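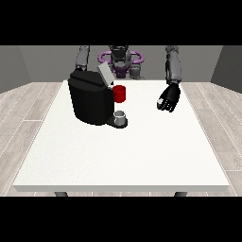 Coffee machine with a small cup on the drip tray, computer-rendered.

I have been told to descale. The little orange light says so, the leaflet says so, and so does a man on a video channel who sells the sachets. Kumunar, who make our machine, want it done every 61 days, using their own powder, at a price per sachet I would resent paying for a decent sandwich.

I don't dispute that limescale exists. I have lived in a hard water town for 16 years and I've seen the inside of my kettle. What I doubt is the light. It comes on when it comes on, and as far as I can tell it has no idea what is going on in there. My sister has the same model and lives somewhere with water so soft you can't get the soap off your hands, and hers nags her exactly as often as mine nags me. A proper sensor would notice the difference between her tap and mine. A counter wouldn't.

So I wrote to them and asked. The reply was signed Žydrūnas Kairys, customer care, and it was polite and quite long. It told me that regular descaling "protects the taste of your coffee". I wrote back asking if the light measured scale or cups. He said the machine "monitors usage to suggest the ideal moment". Cups, then. Fair enough, I suppose, but call it a cup counter and let me decide.

My other grumble is the filter. Plutedora do a cartridge that sits in the water tank and is supposed to halve the trouble. The box has a graph on it with no numbers up the side. I bought a pack of these last October and used them faithfully through the winter, and the kettle, which I filled from the same filtered tank as a sort of test, furred up anyway. Perhaps a bit slower. I wouldn't swear to it either way, and I notice the box wouldn't either, once you get down to the small print.

Then there's the forum crowd. If you want to feel you have wasted your life, go and read people arguing over water. One chap claims he can taste the difference between two brands of bottled water through a flat white. Another mixes his own from distilled water and two kinds of salt, and keeps a notebook. Good luck to them both. I asked in there if anyone had pulled apart a machine that had never been descaled, and got eleven replies, none of which answered the question. Somebody did tell me my warranty was void, which it ran out anyway in the spring.

The only sensible thing I've heard came from Nayeli Bermúdez, who mends small appliances from the unit behind the Ashour bakery. She reckons most of the coffee machines on her bench have a dead pump or a split seal, and that scale comes into it less often than people think. But she does see blocked ones, and when she does it's nearly always somebody who ignored it for years. Her advice was plain citric acid, the stuff sold for jam, a spoonful or two in a tank of warm water and then two full tanks of clean water after. She also said to check the manual first, as some makers don't like it in their boilers. Mine says to use only the approved product, and gives no reason, and lists an ingredient on the approved product. Guess what it is.

I haven't swallowed her version whole. She only sees the broken ones, so she is no better placed than the forum to say what happens to the machines that carry on working. Still, she wasn't selling me anything.

For the moment I've gone with the citric acid, three times a year, when the coffee starts coming through slowly or I remember. The bag cost less than one sachet and there's plenty left. The orange light went off once I'd held down both buttons, as it does whether you've put anything in the tank or not. Try it if you don't believe me.

Next job is the dishwasher, which has been asking for salt again.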